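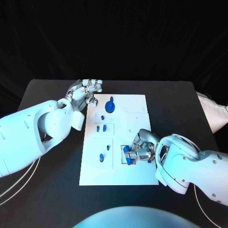 3 min read

By Wednesday the club had one working program and two opinions about it.

Takumi wanted the right hand to finish with the cylinder before the left hand went anywhere near the knob. Mayu wanted both moving at once. The heat at Drasavley was timed, and 60 seconds went quickly.

"Run hers," said Mrs Ojala, who was marking Year 8 books at the back.

Mayu ran hers. The cylinder went into its slot. The left hand closed on the knob, turned it a little way and let go.

"It's slipping," said Takumi.

"It's gripping too high."

She lowered the wrist and ran it again. This time the knob went all the way round, but the cylinder jammed and the right hand kept pushing until Daichi hit stop.

They tried it Takumi's way. Everything worked, and the clock said 100.

Mrs Ojala capped her pen. "What if the left one starts when the right one is halfway?"

Takumi looked at Mayu. She was already typing.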